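Chapter 4
Surfaces: What You Touch Before You Think

I learned more about surfaces from one bad kitchen drawer than I did from two years of design school. The drawer was in a rental in Catstead, and it had a handle so slick that I used to hook it open with my little finger while holding a pan in the other hand. I swore at that handle every morning. Then I moved out, got a job, and spent my first February at work picking handles for other people's drawers (you can guess how careful I was).

So this chapter is about the outside of things. Chapter 3 dealt with what holds an object together, the screws and joints and glue, and we'll keep coming back to those. Now I want you to slow down and look at the skin: smooth parts, rough parts, shiny parts, dull parts, and the lines where one turns into another. Most of us notice these with our hands long before our eyes catch up. You know a jar lid is going to slip before you've even started twisting it!

My old boss, Kavitha Thevar, had a drawer of her own at the Vutano workshop, and it was full of samples. Bits of tube, knobs, caps, strips of rubber, old camera rings. She'd hand you one behind your back and ask what it was for. I was terrible at it for weeks. What I got better at, slowly, was saying what I felt in plain words — cold, toothy, greasy, soft at the edges — and leaving the guessing until later. We'll do the same in the exercises, and I'd like you to keep a notebook from day one. Mine from that first year ran to 90 pages and it's still the one I open most.

A word you'll need right away is knurling. It's a pattern of small ridges, very often little diamonds, worked into a surface so that it has some bite. You've met it on barbells, on pens, on the adjusting rings of tools. It usually comes as a narrow band with something smooth on one or both sides, and that contrast does half the work: your fingers can find the band without any help from you.
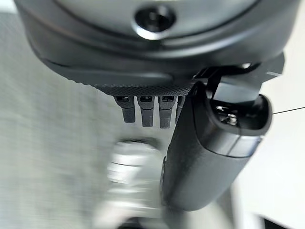
Why are knurled patterns so often made of diamonds?

Diamonds come from two sets of slanted lines crossing each other, and the little raised points they leave will resist your fingers in more than one direction. Straight ridges running along a knob are fine when all you do is turn it. If you also need to push or pull, the crossed pattern usually gives you a better hold.

The other pair of words to get comfortable with is gloss and matte. People talk about them as if they were colors, and I've sat through long meetings where everyone argued over a dark gray when what they disliked was the shine. A glossy curve gives you bright highlights that slide along as you move your head. A matte one spreads the light out, so the shape looks softer and the fingerprints bother you less. Put both on the same object, in the same dark shade, and they'll look like two different grays. Try it with a can of clear varnish and a painted scrap. It took me an embarrassingly long time to believe it.

We'll start with grip in section 4.1, go on to shine in 4.2, and spend all of 4.3 on edges, which I think are the most fun. The Fulel kettle comes back in 4.3 too, for those of you who got fond of it in Chapter 2. Section 4.4 is a short one on wear, and the photos there show a stair rail in Rai that I've been visiting on and off for years.

Before you turn the page, pick one thing you handle every day. A toothbrush, a bike grip, a door knob, whatever you like. Close your eyes and hold it for a full minute, then write down where it changes under your fingers. Keep the object close by, as you'll want it again for Exercise 4.1.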